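Wenjie Tang has packed 2,906 orders for Clomley, the small clothing label, and he has opinions about the plastic.

"It clings to everything - your sleeve, the tape, your dignity," he says. Dark fabric is his least favorite, as it shows all the lint.
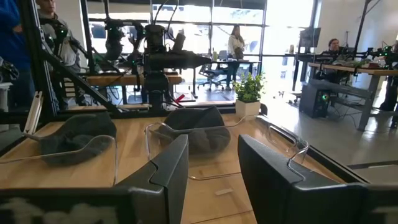
He allows himself 2 tries at a fold. "On the third you're just petting it." The wooden table stays, and so does the plant, which he calls "management."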